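4. Ce que la pince fait au métier de ranger

4.1. Le terrain et la consigne

L'atelier de Wollitz prépare des lots de produits ménagers destinés à des gardiens d'immeuble. On y prend des flacons, on les tourne dans le bon sens, on les pose. Depuis décembre, une partie de ce travail se fait à l'aide d'une pince tenue à la main, dont les enregistrements alimentent un bras automatique baptisé Mersha, attendu pour plus tard dans l'année. Les préparateurs sont donc payés pour exécuter lentement, et avec un outil moins habile que leurs doigts, ce qu'ils faisaient vite sans y penser. La direction parle de montée en compétence. Nous avons cherché, avec une bonne volonté réelle, à établir dans quel sens.

La consigne initiale tenait en une phrase : saisir le flacon « naturellement ». Elle a produit 14 façons de faire pour 14 personnes, ce que les concepteurs ont d'abord pris pour de l'indiscipline. Certains abordaient le flacon par le flanc, d'autres par l'épaule, et l'un des plus anciens tenait à le faire basculer avant de le lever, geste hérité d'une époque où les bouchons fuyaient. La figure 1 donne une idée de la matière première de cette controverse.

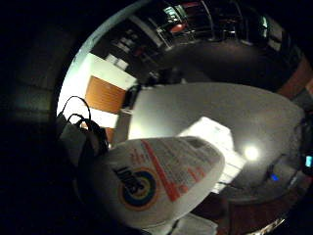
Figure 1. Flacon de lessive Surf, incliné, devant le plan de travail.

Dolores Quintanilla nous a fait remarquer que la question était mal posée : on lui demandait de montrer son geste, mais son geste consistait surtout à savoir quel flacon laisser pour la fin. De cela, ajoutait-elle, la pince ne garderait rien, et elle ne voyait pas pourquoi elle irait le lui souffler.

L'objection est sérieuse. Dans l'ancienne organisation, l'ordre des prises relevait du préparateur ; il n'était écrit nulle part et ne figurait dans aucune fiche de poste. Le protocole Revulel, adopté après quelques semaines de tâtonnements, l'a fixé une fois pour toutes : un objet, une prise, une dépose, retour à la position de départ. Le temps de décision a disparu des relevés. Il s'est reporté sur les pauses, où l'on discute désormais longuement de l'ordre dans lequel il aurait fallu procéder.

4.2. Une fatigue d'un genre nouveau

Nous attendions des plaintes sur le poids de l'outil. Elles sont venues, mais modestement. Ce qui revient dans les entretiens, c'est la gêne d'avoir à réussir de manière exemplaire. Un flacon qui glisse était autrefois un flacon qui glisse ; il devient un épisode à écarter, à signaler par un code, puis à recommencer. Le code 3, « prise incertaine », est de loin le plus contesté, car il qualifie aussi bien la main que l'objet — et chacun a son idée sur le coupable.

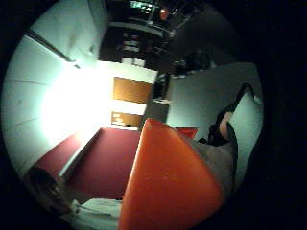
Figure 2. Objet orange de grande taille, au premier plan, dans la même pièce.

S'y ajoute une séparation des rôles qui n'avait pas été prévue. Les préparateurs les plus rapides se sont révélés de médiocres démonstrateurs : ils anticipent, raccourcissent, corrigent en vol. Les débutants, appliqués et un peu raides, fournissent des séquences que le logiciel digère sans difficulté. Au bout de 20 séances, l'encadrement confiait donc de préférence l'outil aux derniers arrivés, et les anciens reprenaient les lots urgents à la main. Le savoir-faire que l'on prétendait recueillir avait ainsi été poliment prié d'aller travailler ailleurs.

Le site de Lorkasach, qui suit le même protocole avec un effectif plus réduit, a tenté l'inverse et réservé la pince aux plus expérimentés. Ceux-ci ont appris en peu de temps à imiter les débutants. Les courbes de régularité des deux sites se ressemblent beaucoup, et nous nous garderons d'y voir une validation croisée.
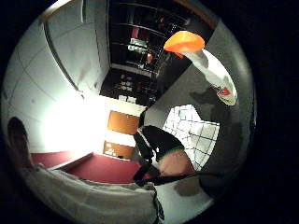
Figure 3. Récipient blanc à bouchon orange ; à gauche, manche de tissu gris clair.

Reste la question de la reconnaissance. Une prime par tranche de 100 épisodes retenus a été introduite au printemps, puis suspendue quand on s'est aperçu qu'elle favorisait les flacons faciles. Les récipients à poignée, longtemps délaissés, ont retrouvé des volontaires sitôt la prime retirée, sans que nous puissions dire si l'un explique l'autre. Plusieurs préparateurs demandent que l'apprentissage du bras soit inscrit à leur fiche de poste. La direction y est favorable, sous réserve de trouver un intitulé qui n'évoque ni l'enseignement, mieux rémunéré, ni le remplacement, dont il est convenu de ne pas parler avant la mise en service de Mersha.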